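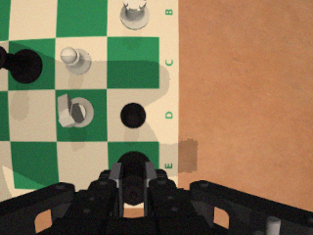 4.2 Who stays after the lesson

I came to this part of the study a bit sideways. I'd been sitting in on the beginners' chess evenings at Parkwood library since March, meaning to look at how adults pick up openings, and I kept noticing that the learning I cared about was happening once the lesson was over. People hung around. They replayed a bad trade, argued over it, and put the kettle on (the library at Omer had no kettle, and I do think it mattered!).

Of the 58 adults who filled in our first survey, 13 had never played before. I'd expected those 13 to drift off early, and I was wrong about most of them - they were the keenest stayers we had. 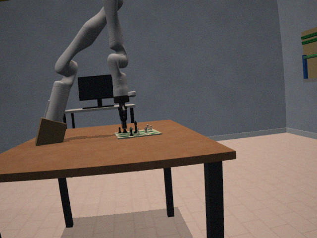

Figure 3. Green-and-cream board on a brown table.

We coded 107 after-lesson conversations using the Buthelezi scheme, which sorts talk into replaying, asking and plain socializing. I found the last one hard to code, as a chat about someone's grandkids would turn into a question about castling and back again.

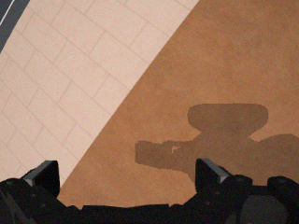
4.3 Room and furniture

Rooms got far more comments than I'd planned for. At Omer the tables were bolted down in rows, so a third person couldn't lean in and have a look. Parkwood had loose tables, and groups of three or four formed at nearly every session. 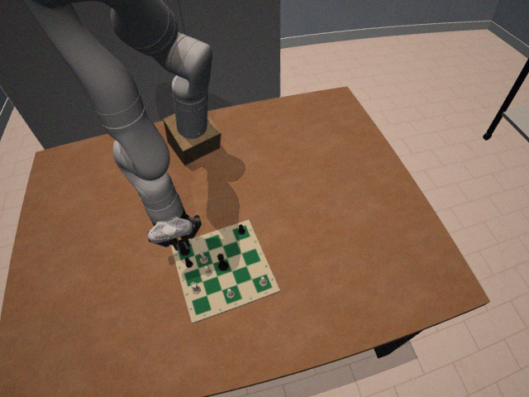
Board size came up too, mostly from older players who wanted bigger squares and pieces they could grip. I'd gone in assuming they were right and that small boards were a nuisance. But a small board on a large table, as in the set-up here, leaves plenty of bare wood for a notebook, a mug and a neighbour's elbows, and several note-takers told us they liked having that space. The Virkex questionnaire has no item on table space, so I only have their comments to go on. We added a question of our own for the second round, and those answers are in Section 5.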